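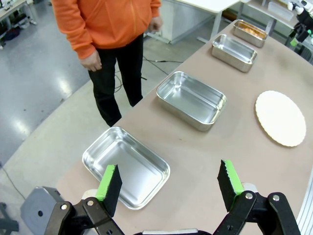 4 Recording demonstrations: tray tasks

This section covers the recording of demonstrations for tasks in which the arm works along a row of open metal trays. It assumes that the arm has been installed (section 2) and that the wrist camera has been checked against the Statbridge recording software (section 3). Settings named in capitals are found on the SESSION page.

4.1 Before you start

1. Put the trays in one line along the table. They need not be square to the table edge. The Dorkbridge task set uses four rectangular stainless steel trays and one round white plate.

2. Load only the tray named on the task card. With card D-10 the contents go in the tray farthest from the arm and the other three stay empty. The plate lies beside the second tray, flat on the table and clear of the tray rims.

3. Move the arm to the start pose. Both gripper fingers must show in the wrist view, with the nearest tray between them or under one of them. A finger that hides part of the near end of the tray is acceptable. A finger that hides the whole tray is not.

4. Check the pads on the inner faces of the fingers. Replace a pad that is torn, or that has come away at a corner. Do not trim pads to fit.

5. Open the SESSION page and enter the task card number, the operator code and the layout letter.

6. Press CHECK VIEW. The software shows the live wrist view for 5 seconds and then saves one still to the session folder.

Note: Bare steel reflects the room lights and the colour of nearby clothing. Leave AUTO EXPOSURE on for the still, then set it to LOCK before the first take. If exposure is left free, the brightness of the trays will shift as the wrist turns and the takes will be marked UNEVEN.

Caution: Keep hands off the table while the arm is powered. Anyone beside the table must stay outside the reach marked during installation.

4.2 Recording a take

1. Press ARM READY. The status line changes from IDLE to READY.

2. Hold still for one full second, then press RECORD.

3. Carry out the task at a steady pace. Approach each tray from above and close the fingers only when they are level with the rim or lower.

4. If an item slips, carry on and pick it up again if it is within reach. Takes with a recovered slip are useful and should be kept. Tag them SLIP at step 6.

5. Return to the start pose and press STOP. A take longer than 30 seconds is closed by the software and must be recorded again.

6. Choose a result: DONE, SLIP or FAILED. Add a short comment only where the tag does not explain the take.

7. Put everything back as shown on the task card before the next take. Small differences in tray position are wanted. Do not line the trays up against a ruler or tape.

Caution: Do not push a tray with closed fingers to correct its position. The rim can catch under the pad and bend the linkage. Press PAUSE, wait for the status line to read HELD, and move the tray by hand.

4.3 Changing the layout

Change the layout after every 10 takes. A layout change means at least one of the following:

- the plate moved to a different tray in the row
- the gap between two trays made wider or narrower
- the whole row turned to a new angle on the table
- the contents moved to another tray, if the task card allows it

Enter the next layout letter before recording. Letters are not reused within a session. If a letter is entered by mistake, leave it unused and go on to the next one.

The room around the table does not need to be cleared. Desks, shelves, floor cables and people standing outside the reach of the arm may appear in the wrist view and are kept in the data. Cables must still be routed so that no one can trip on them and so that none crosses the path of the arm.

4.4 Number of takes

A complete tray set is 144 takes marked DONE or SLIP. Takes marked FAILED are stored but not counted. The total is shown at the foot of the SESSION page and is updated when a take is tagged, so an untagged take will not appear in it.

The set may be split between operators. Each operator must use their own code, including for short sessions.

4.5 Closing the session

1. Press END SESSION and wait for the message FILES CLOSED. Do not cut power to the arm before it appears.

2. Open the first and last takes and play each one through. Check that the fingers are in view from start to finish and that the picture does not freeze.

3. Compare the first frame of the last take with the still from 4.1. If the fingers sit in a different place in the view, the camera mount has moved. Tighten it, repeat section 3, and mark the session MOUNT.

4. Copy the session folder to the Veloso store. The folder name must not be changed.

5. Remove the contents from the trays and clean the trays and finger pads. Use a dry cloth on the pads.

Note: Sessions marked MOUNT are not deleted. They are held apart and used only if the amount of movement can be measured from the stills.

Section last revised 15 October 2023. For arms fitted with the Andmont wrist adapter, read section 4 together with Appendix C, which gives a different start pose.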